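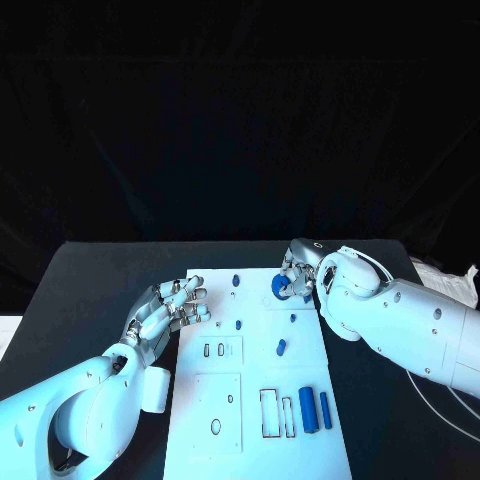

White arms, white pegboard, blue pegs.

Gallbladder out in October, laparoscopic or open? And who gets to decide?

Posted by threeflightsup

I have been told my gallbladder has to go. It has been making its feelings known since spring, usually at two in the morning and usually after cheese. The surgeon at Rastach says he plans to do it laparoscopically, but the consent form has a line about "possible conversion to open procedure," which he went past at the speed of a man reading the side effects in a drug commercial.

I have an old scar from a bowel operation when I was a teenager, running down from the navel. He looked at it and said "hm." That was the whole consultation on the scar.

So my questions are these. How often does a keyhole job turn into the big cut? Does the old scar make it more likely? And if they offered me open surgery from the start, would I be an idiot to take it, so that at least I know what I'm waking up to? I live on the third floor, no elevator, and my employer (Hamada, the flooring people, not the restaurant) wants to know how long I'm off. I lift things for a living. I also have a $700 deductible, if that changes anybody's advice.

Pre-op is Thursday and I would like to turn up with something better than "hm" back at him.

Emiko Higuchi

I was a scrub nurse for a long time and am now retired, so take this as background to bring on Thursday and let the surgeon correct me.

Conversion means they start with the small ports, run into something they don't like, and make a regular incision under the ribs on the right. The usual causes are bleeding, heavy inflammation, or anatomy that is too stuck together to see safely. For planned operations it happens in a small minority of cases. It is more common when the gallbladder is badly inflamed on the day. Nobody in the room thinks of it as a failure. The surgeons who worried me were the ones who wouldn't convert.

Your scar matters mostly because of adhesions, the internal scar tissue that can stick bowel to the inside of the belly wall. A lot of surgeons put the first port in at the navel, and that is right where your old incision starts. They can go in somewhere else, or make a slightly larger opening and look before putting anything sharp through. Ask him which he plans to do. If he has an answer ready, you can relax about the "hm." Surgeons say "hm" at everything, including lunch.

I would not ask for open just to have it settled. The bigger incision hurts more, the hospital stay is longer, and the chest gets sulky because you don't want to breathe deeply. Most people who have the keyhole version go home the same day or the next. With an open one you should expect several days in, and then weeks before you are any use.

On lifting, he will give you a number and a date. Get both in writing, one version for keyhole and one for open, and hand the sheet to your employer before you go in. Rolls of flooring are a hernia waiting for an opportunity.

Also ask how many of his own patients he converts. He should know. If he gives you the national figure, ask again.

If you get fever, yellow eyes, or pain that won't let go before the date, don't wait for Thursday or for October. Go to the emergency room.

dorkov_dave

Had mine done at Dorkov, the old building with the parking garage. Went in keyhole, came out open. I was 60 and had put it off way too long, so that's on me. Ten days in because of a wound infection. My wife counted 353 ceiling tiles in the waiting room and has never let me forget it.

Stairs were OK if I went slow. Sneezing was not OK. Hold a pillow against your belly when you sneeze, cough or watch anything funny. The gas pain in the shoulder is real too if they do the keyhole kind, it's from the stuff they blow you up with. Walk it off.

No idea about the scar, I didn't have one. Do now.

threeflightsup

Thank you both. Emiko, I've copied your list onto the back of the consent form, where there was plenty of room. Dave, I have bought a pillow.

One more thing if anyone is still reading. My sister swears by something called Giltov, a powder you stir into apple juice that supposedly melts the stones. Any point?

Emiko Higuchi

I don't know that one, but I'd save the money for the deductible. Take the packet on Thursday and tell them if you've had any of it. They need to know about supplements before an anesthetic, even the ones your sister swears by.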